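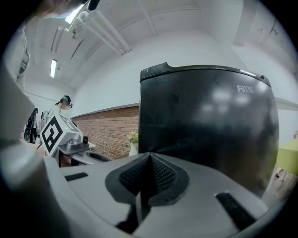 A hand-held gripper at the Tarnside open day, with a second marked device in use behind it.

Most people who turned up at Tarnside expected to see robots. What they got, for the first hour at least, was people doing what a robot will later be asked to do, over and over, with a grey plastic gripper in the hand.

Semska opened the rooms to visitors for one afternoon. The firm collects handling data: somebody picks a thing up, moves it and puts it down, and a small camera on the tool records each go. The recordings are used to train arms that will do the same job without a person holding them. The project is called Flokia and it has been going for 16 months.

The building is older than the work in it. The ceiling is arched and painted white, with pipes running across it, and the lower part of the wall is bare red brick. There are artificial flowers in a vase and a table with a lime green cloth. The staff say they like having ordinary things about, as a bare white lab makes for poor training.

The devices are simpler than I had expected. The fingers end in black pads with a textured surface, and the body is moulded plastic. One of them carries a white cube with a black pattern on it. Patterns of that sort let a computer work out where a tool is and which way it is turned.

Masks were worn, and we went round in groups of 12. Our guide asked us to keep our hands off the tables and to leave bags at the door.

The job set for the afternoon was household objects. An operator works from a printed list, says the number of the task out loud, does it, and moves to the next. A dropped item is kept in the record and marked as a drop. The team had logged 478 goes by the time we came in, and the target for the day was 941. I asked whether they would reach it and was told that they usually fall a bit short when there are visitors.

After a short break we were allowed to try. The grip is light to close but tiring to hold level, and my wrist ached after a few minutes. I moved a cup from one side of a table to the other and tipped it over twice. Dark, shiny things are harder for the software, the guide said, as the lights show up in them and confuse the edges.

The last half hour was given to Carroll, the arm that learns from all this. It stands in a separate room behind a rail. It lifted a sponge, paused for long enough that people began to talk, and set it down in a tray. It then missed a spoon, tried again and got it.

The next open day is planned for June. Places are free but must be booked, and there is no parking on site.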